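À propos de Jolance

J'ai lancé Jolance sur un coin de table, à Vurnance, avec une idée toute bête : les petites choses de tous les jours méritent un endroit à elles. Les boîtes rondes, les flacons, les tubes entamés... tout ce qui traîne, quoi !

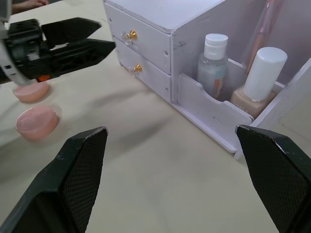 Au début je ne faisais que des tiroirs. Puis les clientes m'ont réclamé un miroir, et le modèle Sadon est né – 55 essais de peinture avant de trouver mon blanc.

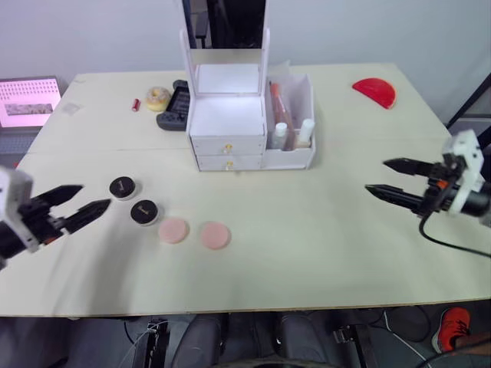 Aujourd'hui, plus de 200 coiffeuses de table sont parties de l'atelier. J'en prépare 5 par semaine, pas davantage, et je réponds moi-même aux messages (le soir, après 20 h, soyez indulgents). 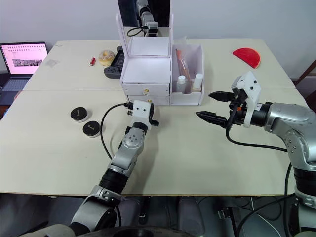 Un meuble blanc à deux tiroirs

Mon conseil de rangement ? Les flacons debout dans le casier ouvert, le reste dans les tiroirs. Et si un donut ou une manette de jeu finit à côté, tant pis, chez moi c'est pareil ! 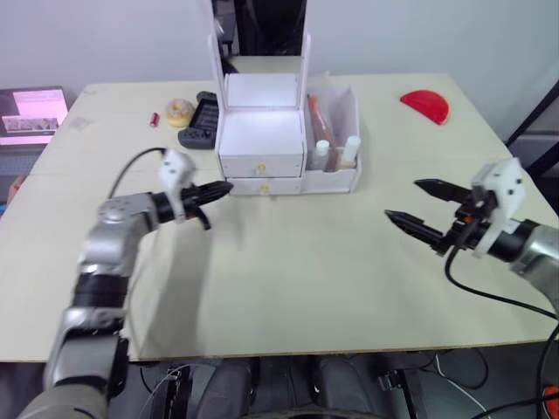 Le Sadon, avec son miroir et ses deux tiroirs à boutons dorés.

Le prochain modèle s'appellera Arain, il sera plus bas et plus large. Je le présente en février à l'atelier, passez donc boire un café.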